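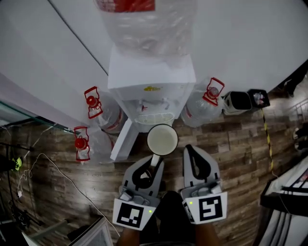
## Keeping the water corner in order

The office at Talport has one bottled-water dispenser for 35 people. It stands against a white wall on a dark wood-patterned floor, with the spare bottles next to it. The building services lead has looked after it for six years, along with the printers and the meeting rooms. We spoke in the corner itself, a little before 9 in the morning, when most of the cups get filled.

The first subject was placement. The dispenser was moved to this wall in March from a spot beside the kitchen door.

"The old place had a door swinging into the line," the lead said. "People stood with a full cup and the door came at them. I measured the swing, marked it with tape, and there was no position in that corner that cleared it."

The new position has a drawback. The floor slopes slightly toward the window, and a dispenser carrying a full bottle should stand level. The lead checks it with a short spirit level laid across the top before a new bottle goes on. Two plastic shims under the base took care of the slope. They get checked again whenever the floor is mopped, as the mop tends to catch one of them.

Spare bottles are kept on the floor within reach of the machine. I asked why they are not in the storeroom.

"Distance. A full bottle is heavy, and the storeroom is at the far end of the hall. With the red handle you can carry one a few steps in one hand. I don't want anyone carrying one the length of the building."

The bottles stay in their clear plastic wrap while they wait. The supplier, Dudard, delivers them that way, and the lead prefers to leave the wrap alone until the bottle is needed. Dust settles on the wrap and not on the neck. Before a change, the neck is wiped with a clean paper towel and the cap seal is inspected. A bottle with a broken seal goes back on the next truck.

The change procedure is written on a card kept in the supply drawer. Power off, old bottle up and out, wipe the collar, new bottle in, wait for the bubbles to stop, then run both taps until the flow is steady. Power goes back on last.

"People skip the waiting part," the lead said. "They put the bottle on, press the tap, get half a cup and some spitting, and then they report a fault. I had four of those reports in one month. All four were air."

The drip tray is a separate matter. Its white grate lifts out, and the tray below is emptied at the end of each day. Once a week both parts are washed with dish soap and dried before they go back. A scale deposit had built up under the old grate, and the lead ordered a replacement through Pärn, part number 619.

"It fits. The first one they sent did not – it was a few millimeters too wide and sat on top of the rim. I sent it back with a drawing."

Cups are the one point on which the office has not agreed. Some staff bring their own mugs and some use paper. The lead asks only that the rim stay clear of the spout.

"If the rim touches the tap, the next person gets whatever was on your cup. Hold it lower. It will splash a little, and the tray is there for that."

Waste is handled along the same wall. A small white trash bin stands to the right, with a square black bin next to it. Caps and wrap come off at the dispenser during a change, so a bin has to be close enough to reach with one hand on the bottle.

Delivery used to be every two weeks. Lodolus, the firm that manages the building, has asked tenants to combine their orders, and the lead is now working out how many bottles the corner can hold before they begin to block the way.

"I would rather order more often and keep fewer here," the lead said. "The floor space is the limit. We have asked for a rack, upright, with the bottles on their sides. I am waiting for the quote."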